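Lonis Round Glass Table, Light Blue with White Flowers

Home > Tables > Small dining and side tables > Lonis

Sold by Belotura
Status: in stock
Delivery: flat pack, two cartons

Overview

The Lonis is a small round table with a light-blue glass top and a faint white flower pattern. It suits one or two people having breakfast, a snack or a cup of coffee. Customers also buy it for break rooms, sunrooms, waiting areas and studio apartments where a full dining table won't fit.

The top comes in one color and one pattern. We are asked about a clear version several times a month and there isn't one at present. The older green top was dropped in January and won't be coming back. If you have a green Lonis and need a replacement top, the light-blue one fits the same frame.

The flowers are spaced out across the glass. They are pale, and how well they show depends on the light in the room and the color of the floor under the table. Over a dark floor they are easier to see. Over a wood floor or a light rug they are faint, and some people don't notice them until they sit down. Please look at this before ordering if the pattern is the reason you want the table. Our showroom has a Lonis set up on wood flooring and another on gray carpet, so you can compare the two.

What is in the cartons

Carton A: the glass top, with foam corners and a cardboard sleeve.

Carton B: the legs, the ring that supports the glass, clear pads, leveling feet, a bag of bolts, a hex key and the instruction sheet.

The cartons ship together but are sometimes delivered separately. Please wait until both have arrived before opening the glass. If Carton A rattles, don't open it. Take a picture of the label and call us.

Specifications

Shape: round
Top diameter: 700 mm
Top: tempered glass, light blue, white flower pattern on the underside
Edge: polished
Maximum load, spread evenly: 40 kg
Frame: powder-coated steel
Feet: adjustable, with plastic caps
Assembly: required, 30 minutes
Warranty: 2 years on the frame and the glass
Use: indoor

The load figure is for items spread over the top. It doesn't cover sitting or standing on the table, or leaning your full weight on one side of it. Keep printers, aquariums and other heavy things on a different piece of furniture.

Choosing a place for it

Measure the spot before you order. The listed diameter is the glass only, and chairs need room to pull out. A chair with casters takes up more floor than a kitchen chair and will roll back farther when someone stands up, so allow for that if the table is going into an office.

Tables that go beside a radiator or a wall heater should have a gap between the glass and the heater. Leave enough to get your hand in comfortably. The glass can handle normal room heat, but the clear pads underneath it go soft if they are kept warm all winter, and then the top starts to shift. Replacement pads are listed further down this page.

Keep cords and chargers from running under the feet. The feet are small, and a cord under one of them will tip the table enough that a full cup will spill.

Assembly

Two people are better for the last step. The rest can be done alone.

1. Lay a blanket on the floor and put the support ring on it, upside down.
2. Start all of the leg bolts by hand. Don't tighten any of them yet.
3. When every bolt is started, tighten them with the hex key, going around the ring in order.
4. Screw in the feet and turn the frame right side up.
5. Check that it stands level. Adjust the feet.
6. Press a clear pad onto each pad mark on the ring.
7. Lift the glass with one person on each side and lower it straight down onto the pads. Center it by looking down at the ring through the glass.

The most common mistake is tightening the first leg completely before starting the others. The last leg then won't line up. If this has happened, loosen everything and begin again from step 2.

The smooth side of the glass faces down on some brands. On the Lonis the patterned side faces down. Run a fingertip over a flower. If you can feel it, you are touching the underside.

Cleaning

Warm water with a little dish soap, then a dry cloth. Ordinary glass cleaner is fine on the upper surface. Don't use it on the underside, and don't use a scraper there.

Food that has dried on comes off if you lay a wet cloth over it for a few minutes. Plates can go directly on the glass, and so can cold drinks. Use a mat under anything straight from the stove or oven. Sudden heat on one spot is the main cause of broken tops, and it isn't covered by the warranty.

Unglazed stoneware will scratch the glass over time. The rough ring on the bottom of the plate does it. Felt dots on the plate help, or use a placemat.

Light blue shows crumbs less than clear glass does. It shows water marks about the same.

Accessories and spare parts

Clear pads, full set
Leveling feet, full set
Bolt bag with hex key
Replacement glass top, light blue
Felt placemat, round, natural gray, made by Grornora

The placemat is cut to sit inside the edge of the table and covers most of the pattern. If you want the flowers to show, choose the smaller one on the Grornora page.

Spare parts go out from the Furtado warehouse and carry their own shipping charge. They can't be added to a furniture order that has already been packed.

Customer comments

"We put it in the corner of a long office where people eat their lunch. It's stable and easy to wipe. I would have liked it a little larger, but then it wouldn't have fit where it is."
Mitra Asadi

"The blue is lighter than on my screen. I kept it. Assembly went as described except that one foot cap was missing, and they mailed it."
Arlo Tillman

"Bought for my mother, who wanted something with flowers on it. She can't see them very well on her floor, so she put a dark blue rug under the table and now she can. Good height for her chair."
Jussara Araújo

"Solid frame. The instruction sheet is small print. Make the drawings bigger please."
Ching-wen Chiu

Reply from Belotura: A larger version of the sheet can be sent by email. Ask for the Lonis large-print sheet.

Questions we get

Can the table be used outdoors?
No. The frame coating is for indoor use and the bolts will rust. A closed sunroom is fine.

Does the glass have a hole for an umbrella?
No.

Can I buy the frame without the top?
Yes, by phone. It isn't listed on the site. Any top you put on it has to be made for a ring support, and we can't advise on tops from other makers.

Is the pattern the same on every table?
The flowers are the same, but the top can be turned on the frame to any position you like. Most people turn it until a flower is in front of the seat they use.

My table makes a clicking sound when I put a plate down. Is the glass cracked?
Check the pads first. A missing or flattened pad lets the glass touch the ring. Lift the top off with a second person and look at each pad. If there is a crack or a chip in the glass, stop using the table and contact us.

Does it come with chairs?
No. A standard dining chair or an office chair set low will both work.

Delivery and returns

Orders placed by noon leave the warehouse on the next working day. The driver brings the cartons to the door. For upper floors without an elevator, choose the carry-up option at checkout, as it can't be added on the day.

Unopened tables can be returned for a full refund, less shipping. Opened tables can be returned if all the parts and the foam corners are in the carton. Keep the foam corners until you are sure about the table. We can't collect a glass top that has been repacked without them.

Damage in transit should be reported within two working days. Send one picture of the whole carton and one of the damage. Daiane Andrade handles glass claims and will answer by email, normally with a replacement date in the first reply.

Prices and stock on this page were checked on 3rd May.

The Lonis top in use, with a white plate on it:

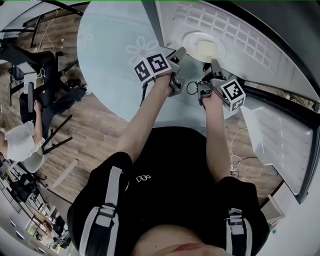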